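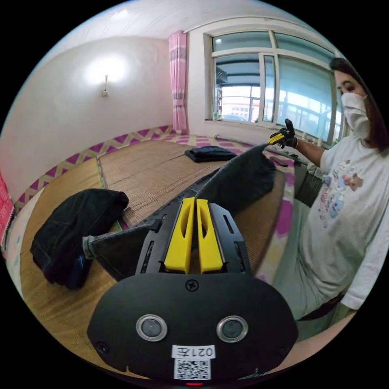 4. Applying for your travel grant and booking your place

Welcome to the fourth part of the Plollosora guide for doctoral students. By now you should have your student account up and running (if you haven't, pop back to section 2, it won't take long) and you will have picked the courses and meetings you would like to go to this year. This section takes you through asking for travel money, booking a place at the spring course in Dreton, and sending in your receipts once you are safely home again.

Do have a cup of tea to hand and set aside a quiet half hour. The form saves itself as you go along, but only when you move from one page to the next, so it is nicest to do a whole page in one sitting.

Last revised January 19, 2020.

4.1 Before you start

You will need:

Your student number, as it appears on your letter of admission
The name of your main supervisor and their work e-mail address
The title of your poster or talk, if you are giving one
A rough budget, with travel, lodging and fees on separate lines

Note: If you joined the school part-way through the year, your student number may begin with a letter. Please type the letter too. The form will let you carry on without it, and then we have a devil of a job matching you up afterwards.

4.2 Asking for travel money

1. Sign in to Plollosora and choose My Grants from the menu on the left.

2. Press New Request. You will be asked what sort of event you are going to. Course, Workshop and Conference are all fine for travel money. Lab Visit goes to a different form altogether, described in section 6.

3. Type in the name of the event and its dates. If you are staying on for a few days of holiday afterwards (and why not, if it's somewhere lovely!), give only the dates of the event itself.

4. Fill in your budget. Whole euros are quite enough. The most you can ask for in one calendar year is 1,354 euros, and the box at the top right shows how much of that you still have to spend.

5. Write a few lines on how the event fits in with your thesis work. We don't need an essay, 100 words will do very nicely. Something along the lines of "I am comparing methods for sorting short reads and two of the speakers work on this" is just the kind of thing we like to see.

6. Press Send to Supervisor. Your supervisor gets an e-mail with a link, and your request shows as Waiting until they have followed it.

Caution: Once you have pressed Send to Supervisor you can't change the budget. If you spot a mistake, press Withdraw, put it right and send it off again. Please don't start a second request for the same event, as both will be taken off your yearly amount.

Note: Supervisors get busy, bless them, and e-mails slip down the list. If your request has been Waiting for more than 30 days, it closes by itself and you will have to send it again. A friendly knock on the door after the first week or so usually does the trick.

4.3 Booking the spring course

The spring course on sequence data is held in April at the Panasiuk building in Dreton. There are 40 places, and students of the school have first pick.

1. Choose Courses, then Spring Course, then Book.

2. Tick whether you would like a room. Lodging is at the Broda guest house, a short walk up the hill from the course rooms. Rooms are shared by two unless you ask for one to yourself, and you can name the person you'd like to share with in the comments box.

3. Tell us about food. There is a list to tick from, and an empty line underneath for anything the list has missed.

4. Press Confirm. A message should reach your university address within the hour. If it doesn't, look in your junk folder first, then write to the course desk.

Caution: A booking and a travel request are two separate things. Booking a place does not set aside any travel money, and having your travel money agreed does not hold you a place.

4.4 Sending in receipts

1. Open the request under My Grants and choose Add Receipts.

2. Upload each receipt as its own file. Train tickets should show both the price and the date of travel.

3. Match every receipt to a line in your budget using the drop-down list.

4. Press Finish. The request changes to Closing, and then to Paid when the money is on its way to your bank.

If your bank details have changed, please bring them up to date under My Profile before you press Finish. Section 5 covers course credits and certificates.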